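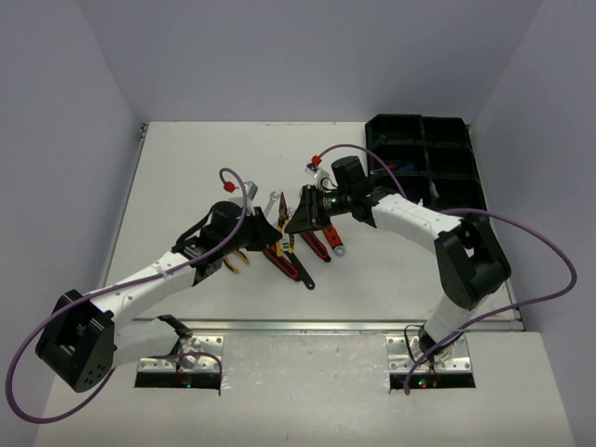 Eduardo Abella asked why the left and right grippers were scored separately when the controller treats the pair as one unit. The two sides run different finger sets, and a combined score hides which set dropped the tool.

Zillovon bimanual gripper comparison
Data card, revised 4 May 2018

Contents

2,077 attempts at picking hand tools from a cluttered pile and placing them in a compartment tray. 1,342 were scored as successful. The rest are kept in full, with a failure code.

Setup

Two arms at the front edge of a white tabletop, working toward each other. Pliers and a wrench are part of the tool set. The pile is reset by hand between attempts and tools are allowed to overlap.

Grippers

Plusmont fingers on the left arm, Pirkico fingers on the right. Closing force is set to the same value on both. Finger sets were swapped between arms in January for a short check; those attempts are not included.

Controller

Wi, version 2. Earlier logs used a different time base and should not be merged with these.

Scoring

An attempt succeeds if the tool is released inside the tray and stays there for 2 seconds. A handover counts as one attempt and is credited to the receiving arm. Handover drops are charged to the giving arm unless the receiver had reported contact.

Known problems

Splayed plier handles sometimes close during the lift, which changes the grip width reported in the log.
Cable drag on the wrist is not modeled. Wide elbow poses may show a small position offset.
Failure code "slip" was applied inconsistently in the first batch. Use the force trace to check.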